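Nurerora 后台移动挂衣架(双杆款)

品牌:Urnine
系列:Nurerora
适用场合:时装发布、节庆巡游、社区与校园演出、服装租赁仓库
页面更新:2020年5月25日

产品概述

Nurerora 双杆挂衣架为演出和走秀后台设计,用来集中存放、分组和转运成套服装。架体由两根横杆、两侧立柱、底框和四个脚轮组成,不用时可拆平存放。单根横杆额定承重38公斤,架体展开后高200厘米,成人长礼服、旗袍、大衣和多数民族服装挂上后下摆不会拖地。

普通家用衣架搬到后台使用,常见的麻烦是推行时摇晃、横杆中段下弯、脚轮卡在电缆或门槛上。Nurerora 的底框加宽,脚轮直径较大,重心压在底部,满载时仍可由一人推动。过坡道和跨线槽时建议两人配合,一前一后,速度放慢。

横杆和立柱为钢管,表面喷涂哑光黑色涂层。后台光线暗,侧幕边上的反光容易被台下看到,哑光涂层可以减少这类情况。需要白色或灰色架体的用户,下单时请在备注中写明,交货时间另行确认。

结构与配件

两根横杆前后平行,可以装在同一高度,也可以一高一低。同高时适合挂数量多、长度相近的服装,例如合唱服、礼仪服。一高一低时,后杆挂长款,前杆挂上衣和短裙,取衣的人不用把整排推开就能看到后面的款式。

横杆与立柱之间使用 Ma 接头。接头内侧有定位槽,横杆推入后旋紧手轮即可固定,安装过程不需要扳手。手轮为加大尺寸,戴薄手套也能拧动。拆卸时先把衣服全部取下,再松手轮,不要在带载状态下调整横杆高度。

底框上有一层网格搁板,可放鞋盒、帽盒和配饰箱。搁板与底框用卡扣连接,取下后底框仍可单独使用。堆放鞋盒时请把重的放在中间,两端放轻的东西。

四个脚轮均可万向转动,其中对角的两个带脚踏刹车。架体停稳后应把两个刹车都踩下,只踩一个时,取衣的力量会让架体绕着刹住的轮子转。脚轮外圈为静音橡胶,可在木地板和舞台地胶上使用。室外石板路、碎石路面会加快橡胶磨损,用完后请检查轮面有无嵌入的小石子。

立柱外侧各有一个标签夹,可插入卡片,写演员姓名、出场顺序或场次。标签夹位置与视线平齐,两侧都能读到。标签卡随货附送,用完后裁普通卡纸替代也可以。

分组使用建议

时装走秀的换装时间短,同一位模特往往要穿几套。按模特挂衣比按系列挂衣更省时间:每位模特占一段横杆,第一套挂在最靠近通道的一侧,后面依次往里排,配饰装进小袋,挂在同一个衣架的挂钩上。段与段之间用分隔环隔开,分隔环上可以贴编号。

节庆演出的服装情况不同,通常是一个节目一批同款,尺码从小到大排开。这种情况下按节目分架,每架只放一个或两个节目,架侧写清节目名和候场位置。演员自己来取时,先按尺码找,再核对衣领里的名签。

年长演员较多的演出,建议把横杆整体调低一档,取衣时手臂不必高举。鞋盒也尽量不要放在底层搁板最里侧,可以另配一张矮凳或小桌。换装区旁边留出能坐下的位置,前扣式和侧拉链服装挂在容易拿到的地方。裙摆厚重的服装先从架上整件取下,平放在桌面上解开扣子,再交给穿着的人。
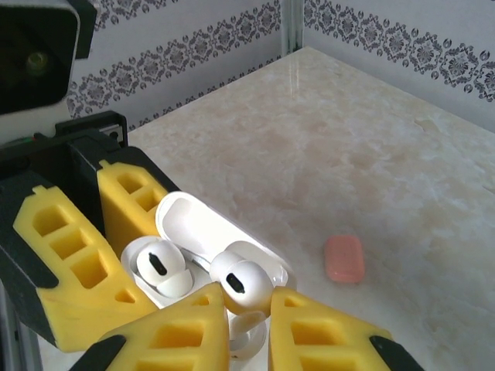
服装租赁仓库使用时,架体之间的通道宽度应按满载状态计算。裙撑、羽毛和大垫肩会向两侧伸出,空架时看着够宽的通道,挂满以后可能推不过去。较为稳妥的做法是先挂好一架最宽的服装,推一遍全程,再决定其他架子的摆放位置。

与 Plernulach 防尘罩配套

Plernulach 防尘罩按 Nurerora 架体尺寸裁制,从顶部套下,正面双向拉链开合。拉链可以只拉开上半段,用来查看标签或取领饰,下半段仍然封闭。罩体顶部内侧有四个固定带,扣在立柱上端,推行时罩子不会向一边滑。

防尘罩有两种面料可选。透气款用于仓库长期存放,羊毛、真丝和刺绣服装都应选透气款。防泼水款用于室外转运,遇到小雨可以保护服装,但不适合长时间密闭存放。从室外回来以后,请把罩子打开晾干,服装也要敞开放一段时间再收。

罩体可冷水手洗,不可机洗,不可烘干。沾到化妆品时,用中性洗涤剂局部擦拭,彩妆油污建议当天处理。拉链变涩时,用少量蜡涂在链牙上来回拉动几次,注意不要蹭到衣物。

防尘罩需单独订购,不包含在挂衣架标准配置里。

规格

型号:Nurerora 双杆款
横杆数量:2
单杆额定承重:38公斤
展开高度:200厘米
脚轮数量:4
带刹车脚轮:2
架体材料:钢管,哑光喷涂
接头:Ma 手轮式接头
标准颜色:黑色
存放方式:拆平
安装工具:无需工具

标准配置

立柱、横杆、底框、网格搁板、脚轮、Ma 接头、标签夹和标签卡、中文安装说明。分隔环、防尘罩、加长横杆和备用脚轮为选配件。

安装步骤

先把底框反过来放在软垫或纸板上,将脚轮逐个插入轮座,听到卡入声后向外拉一下,确认没有松动。翻正底框,踩下刹车,再插入左右立柱。立柱底部有方向标记,标记朝外为正确。

两根立柱都立好以后安装横杆。先装后杆,再装前杆,手轮先不要拧到底。两根横杆都到位后,用手扶住立柱上端轻轻摇动,让各接头自然落位,再依次拧紧。最后放入网格搁板并扣好卡扣。

首次安装完成后,空架推行一小段距离,回来再把所有手轮检查一遍。运输途中的震动可能使接头略有位移,长途巡演的用户请在每次卸车后重新检查。

装车与转运

短距离转运可以带衣推行。装车运输时,请把衣服集中到横杆中部,用绑带把衣架钩与横杆固定在一起,防止急刹车时衣架滑落。架体应靠车厢壁放置,用两条绑带分别固定上部和底框。单靠脚轮刹车不能保证行车中的稳定。

如果车厢高度不够,需要拆下横杆,服装另装箱。平叠装箱时,礼服肩部和胸部请垫无酸纸,亮片面朝内。到场后尽早开箱上架,让折痕有时间垂开。需要蒸汽熨烫的服装可以直接挂在架上处理,蒸汽头不要长时间对着接头和脚轮。

上下货梯时,让架体长边与货梯进深方向一致,先进的一端由一人扶住。人员和架体不要同时挤在门口。

保养

日常清洁用拧干的软布擦拭。涂层表面请勿使用钢丝球、稀释剂和含研磨颗粒的清洁剂。横杆与衣架钩长期摩擦的位置可能出现细痕,不影响承重。如果涂层已经磨穿露出金属,请擦干后补涂防锈漆,完全干透前不要挂衣。

脚轮轴处容易缠绕线头、假发丝和地毯纤维,应定期清理。清理时取下脚轮,用镊子把纤维拉出,不要用火烧。刹车踏板回弹变慢,多数是灰尘堆积造成的,清洁后仍无改善请更换脚轮。

长期不用时,建议拆平后存放在干燥室内,横杆平放,不要斜靠墙面承重。

注意事项

请勿超过额定承重。厚呢大衣、带金属甲片的古装和大型头饰重量差别很大,上架前最好称一次。
请勿攀爬、坐靠或把架体当作扶手使用。
请勿在横杆上悬挂灯具、音箱或布景。
有儿童参加的演出,停放时请踩下全部刹车,并尽量靠墙。
发现立柱弯曲、接头开裂时,请停止使用,联系更换。

常见疑问

横杆可以只装一根吗?
可以。只装一根时请装在后杆位置,服装不要全部挂在同一端。承重仍按单杆额定值计算。

能不能在草地上使用?
草地松软,脚轮会陷入,架体容易倾斜。需要在草地上停放时,请先铺硬质地板或厚木板,有风时不要使用防尘罩,罩体受风面积较大。

两台架子能连接成一排吗?
标准配置不含连接件。并排使用时各自刹车即可,不建议用绳子把两台绑在一起推行。

以前购买的 Nurerora 单杆款能升级为双杆吗?
单杆款底框较窄,不能加装前杆。脚轮和标签夹与双杆款通用,可单独购买替换。

订购与售后

Urnine 接受单台和成批订购。演出和节庆用户请在下单时写明到货日期、收货地点是否有货梯、是否需要送到后台。租赁公司如需在立柱上加印编号,请随订单提供编号清单,加印完成后不接受无理由退货。

收货时请先检查外箱,外箱破损应在签收前拍照并联系客服。正常使用下出现的接头、脚轮和焊接问题属于保修范围,超载、碰撞以及自行改装造成的损坏不在保修范围内。申请保修时请提供订单号、问题部位的照片和底框内侧的批次标签。

备用 Ma 接头以成对形式出售,脚轮可单个购买,订购时请注明是否带刹车。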